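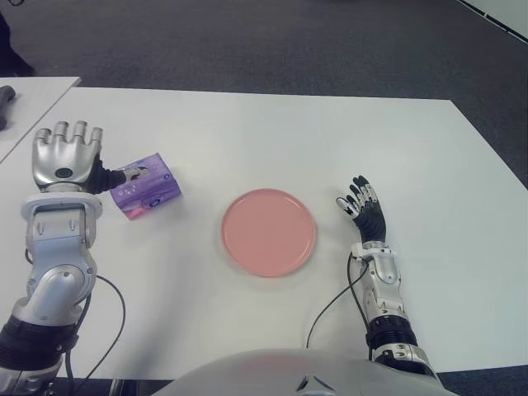
Does it leave a film on matte tops? We had to rinse twice with the last concentrate we bought, and the tables still showed streaks under the overhead lights.
– Buyer review, Lindport

Reply from Widov: At the daily dilution no rinse is needed on sealed surfaces. Streaks on a matte finish are usually residue from an earlier product. Clean once at the heavy dilution, rinse with plain water, then go to the daily dilution.

Widov Neutral Table Cleaner, Concentrate
Item: Widov NT, 4-liter container
Product page updated 6 December 2024

Overview

Widov NT is a neutral liquid concentrate for sealed tabletops, counters and desks. It removes food residue, skin oil, dried drink spills and light pencil marks. It contains no dye, no wax and no added fragrance. It is a cleaner only and makes no disinfecting claim. Where a disinfectant is required, clean with NT first, let the surface dry, then apply the disinfectant according to its own label.

The product is meant for rooms where tables are wiped several times a day: break rooms, classrooms, shared offices, canteens. It can be applied by spray bottle, bucket or pre-wetted cloth.

Dilution

Daily cleaning: one part concentrate to 80 parts water
Heavy soil or first use: one part concentrate to 20 parts water
Undiluted: not recommended on any surface

Use cold or lukewarm water. Hot water gives more foam and no better cleaning. Fill the bottle with water first and add the concentrate after. Mixed solution should be used within one month. Label the bottle with the product name and the mixing date.

One container is enough for around 3,000 standard table wipes at the daily dilution with the Widov trigger bottle. Bucket use will give fewer.

Suitable surfaces

Laminate, sealed wood, powder-coated metal, solid surface, glazed tile, hard plastic.

Do not use on oiled or waxed wood, raw stone, uncoated aluminum or touch screens. On painted furniture, test a hidden spot and check it after it has dried. Sealed edges are fine, but do not let solution stand along an open seam – swelling at the edge is caused by water and is not covered under the product guarantee.
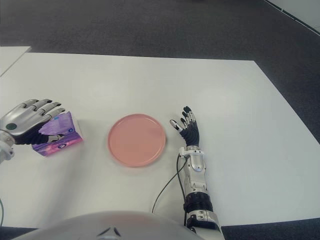
Pink plate on a white tabletop.

Directions

Clear the table and remove crumbs with a dry cloth. Spray the cloth, then wipe in straight overlapping passes, working from the far side toward you. Turn the cloth when one face is soiled. For dried spills, lay the damp cloth over the spot for a minute before wiping. Leave to air dry or finish with a dry microfiber cloth.

Plates, cups and cutlery should be washed with a dish product. NT is not sold for that use. Tables used for direct food preparation must be rinsed with drinking water after cleaning.

Overspray on carpet should be blotted with a damp white cloth. The daily dilution does not bleach, but the concentrate can leave a sticky patch that holds dirt.

Technical data

Form: clear liquid
pH, concentrate: neutral
Foam: low
Odor: faint
Container: rigid, with screw cap and molded handle
Accessories: measuring cap included; trigger bottle sold separately

Storage

Keep upright, closed and out of direct sun. Protect from frost. A frozen container can be thawed at room temperature and shaken; if the liquid stays cloudy, discard it. Do not decant concentrate into drink bottles.

Ordering and supply

Sold by the container or by the full pallet of 96. Part pallets ship at the container rate. Stock is held at the Lindport warehouse. Orders for Qudah go through the local dealer, and delivery times there are set by the dealer.

The November batch has a new cap with a deeper thread. The older Dullus dosing pump does not fit it without the adapter ring, which can be added to the order at no charge. The current Dullus pump fits both caps.

Returns are accepted on unopened containers with the seal intact. The safety data sheet is supplied with each first order and on request after that.

Related items

Widov trigger bottle, empty, with printed fill lines
Widov microfiber cloth, white
Dullus dosing pump
Adapter ring for Dullus pump, older type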